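Notes on the New Limitation Periods for Small Commercial Claims

The amendments to the commercial procedure rules took effect in August, and I have since received a number of inquiries about what they mean for companies with unpaid invoices. This post sets out my reading of the principal changes. It is general commentary and should not be relied upon as advice in a particular case.

The most significant change concerns the simplified track. Claims of up to 4000 in the national currency are now decided on written submissions alone, unless a party requests a hearing in its first filing. Under the former rules the ceiling was 2000. A request made later will be considered only where the party can show that the grounds for it arose after the filing.

The limitation period for such claims remains 3 years. What has changed is the event that interrupts it. A written demand sent to the registered address of the debtor now suffices, provided that the creditor keeps proof of dispatch.
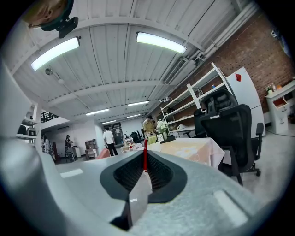

Xenos wrote in response to the draft of this post that proof of dispatch is of little use when the registered address is years out of date, and that the court in Plavelar has already returned two such claims for further evidence. The objection is a fair one. The text of the law refers only to dispatch, and I would expect the appellate court to follow the text. Until it rules, a careful creditor will send a second copy to the address stated in the contract.

Court fees have also been revised. The flat fee on the simplified track is 200, payable on filing, and it is refunded in full if the parties settle before the defense is submitted. No refund is available after that point.

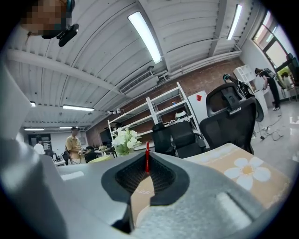

Transitional provisions

Cases pending on the effective date continue under the old rules through the end of the first instance. Appeals lodged after that date follow the new ones. In the dispute between Rakunum and Flakalus, the claim was filed in the spring and the judgment is still awaited, so both sets of rules will apply in turn.

Parties in that position should review their appeal deadlines now. The period runs from delivery of the full written judgment, and the short form read out in court does not start it.
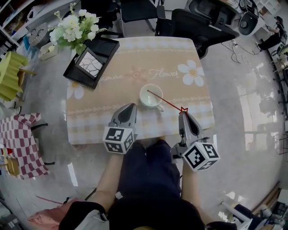 Table with a "Jasmine Flower" cloth and a small white cup.

I intend to return to the question of electronic service once the implementing regulation has been published.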